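Ranger la table du goûter et l'armoire à pharmacie : rapport de projet
Atelier « gestes du quotidien », deuxième année, groupe Nevham

Quand nous avons choisi notre sujet en février, nous pensions très sincèrement qu'il serait le plus simple de la promotion. Ranger une table, tout le monde sait le faire ! Il nous a pourtant fallu presque tout le semestre pour nous mettre d'accord sur ce que veut dire « rangé », et nous gardons de ces discussions un très bon souvenir.

Le point de départ était la table de la salle commune de la résidence Westow. On y mange, on y révise, on y laisse des biscuits pour les autres, et les boîtes de médicaments finissent souvent par s'y retrouver au milieu des gobelets. Nous avons voulu savoir comment les gens trient ces objets quand on leur demande simplement de remettre la table en ordre, sans autre consigne.

Nous avons observé 56 rangements, toujours en fin d'après-midi, avec une nappe, des paquets de biscuits, des sachets, des gobelets en papier et au moins une boîte de médicament. La plupart des participants commencent par les gobelets, qu'ils empilent ou jettent, puis alignent les biscuits au fond de la table. La boîte de médicament vient presque toujours en dernier — on la prend, on la retourne, on cherche à lire ce qui est écrit dessus, et on hésite. Dans 13 cas, elle a été rangée avec la nourriture, ce qui nous a un peu inquiétés.

Nous avons donc ajouté une petite caisse à couvercle, prêtée par l'atelier Sondov, posée sur l'étagère et marquée « pharmacie ». L'hésitation n'a pas disparu, mais elle est devenue bien plus courte, et les conversations autour de la table aussi (certains le regrettent).

Une difficulté que nous n'avions pas prévue : les boîtes dont la notice est dans une langue que le participant ne lit pas. Il faudrait y consacrer un travail à part, et le groupe Chmielewska a déjà dit qu'il reprendrait volontiers la question l'an prochain. Nous lui laissons nos grilles d'observation, avec toutes nos ratures.

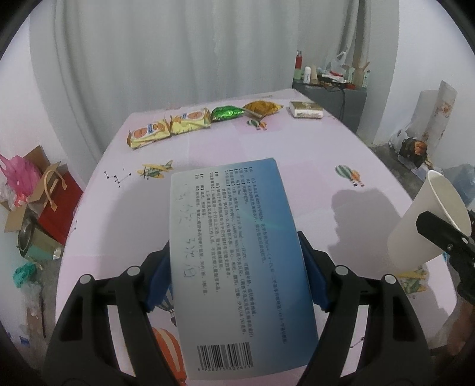 Où faut-il ranger les médicaments dans une salle commune ?
Dans une caisse fermée et étiquetée, en hauteur, à l'écart des biscuits et des boissons.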